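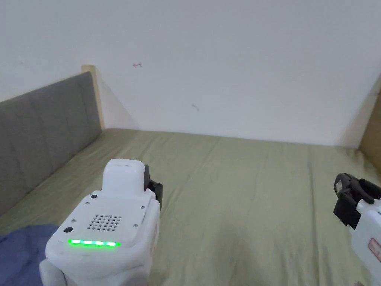
Furnari Olive Green Sheet Set: Six Months In

I bought these in June after our old gray set finally wore through at the foot, and I've been meaning to write them up ever since. I love these sheets! I didn't expect to have this much to say about bedding, but here we are.

First, the color. I ordered from the Stolimbridge store online, and going by the little square on their website I was braced for something closer to army surplus. It's a proper olive, soft and a bit dusty, and it looks terrific against plain white walls. Our bedroom has no art up yet and not much color anywhere else, so the bed does all the work. In the morning it reads greener, and by lamplight it goes almost brown. My partner wanted the navy and has since come around (mostly).

The set is a fitted sheet, a flat sheet and two pillowcases. I paid $172 for the queen with shipping, which made me gulp a little. The last set I bought was less than half that, though it also pilled like an old sweater by the second month, so I'm trying to think of it as cost per night. 182 nights so far!

Feel: smooth and a touch cool when you first get in, with some weight to it. It isn't the slippery kind where your pillow slides off, and it isn't that crisp hotel stuff that crackles when you roll over. After four or five washes it loosened up a lot, and I'd say it was at its best from then on. I run warm at night and was fine in these all through August with the window open and just the flat sheet on top.

Fit: the pockets are listed at 16 inches deep. Our mattress is a tall one with a topper on it, and the corners have only popped off once, when I'd put the thing on sideways. That brings me to my one real gripe, which is that there's no tag marking the long side. I've sewn a bit of white thread into the bottom left corner and now it takes me no time at all, but at this price they could have done it for me.

Wrinkles: yes, some. If you pull it tight and smooth it with your hands you get a gently rumpled look with a few soft creases, and I like that on a bed. If you want it flat as paper you'll be ironing. I did iron it once for my mother-in-law's visit and it came up beautifully, but I won't be doing that again.

Washing: cold, with darks, tumble on low. The first wash turned the water faintly green, so keep your white towels well away from that one. I haven't noticed any color loss since. Lint does show up more than it did on the gray, and if you have a pale dog, keep a roller in the nightstand.

I also tried the Flirnport set in moss before this and sent it back. Nice fabric, but the elastic only ran around the corners and it was loose in the middle by morning. The Furnari has elastic the whole way around and stays put.

I'd buy it again, and I've got my eye on the rust color for the guest room if it ever goes on sale.

Posted 18 December 2019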